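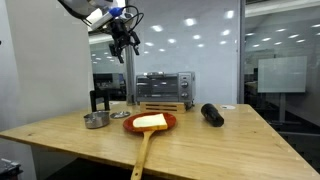
Fereshteh Rostami would rather eat day-old bread than fresh, and she has told her customers so from the start. Fresh bread squashes under the knife, she says, and it never crisps the way a drier slice does.

Rostami runs Womport, a small breakfast place that sells toast and very little else. She opened it in April after years of baking for other people. The menu has 4 items on it. Two of them change when she gets bored.

I asked her what people get wrong at home.

"They cut it too thin," she said. "Then they turn the heat up and walk off. You get a cracker. Cut it thick, keep the heat medium, and stay in the kitchen."

She butters the bread before it goes in, on one side only. Some of her regulars argue with her over this. Dinesh Kartha, who supplies her rye from his bakery, Sikono, butters his afterward and thinks hers comes out greasy. "He's wrong, but his rye is very good," Rostami said.

Kartha, reached by phone, stood by his view. He said a dense rye doesn't need help from butter in the oven. He bakes his loaves the night before they are sold and won't slice one until it has rested for 20 hours. "If you cut it early the middle is gummy," he said. "People bring it back and say it's raw. It isn't raw, they just couldn't wait."

Rostami grew up eating flatbread with cheese and herbs, and toast was something she had at a friend's house. Her mother thought it was a waste of gas to cook bread twice. She still says it when she visits the shop, usually while eating a slice with sour cherry jam.

The jam is the part Rostami worries over. She makes it in small batches and uses less sugar than most recipes call for, so it stays loose and has to be kept cold. A jar lasts 2 weeks at most. She tried selling it to take home and stopped after a month. Too many people left it in the cupboard.

She has no plans for lunch. A landlord offered her a bigger space with 30 seats and she turned it down.

"I'd have to make soup," she said. "I don't like making soup."

Womport opens at seven and closes when the bread runs out. On the morning I visited, the last of the rye went to a man who wanted it plain.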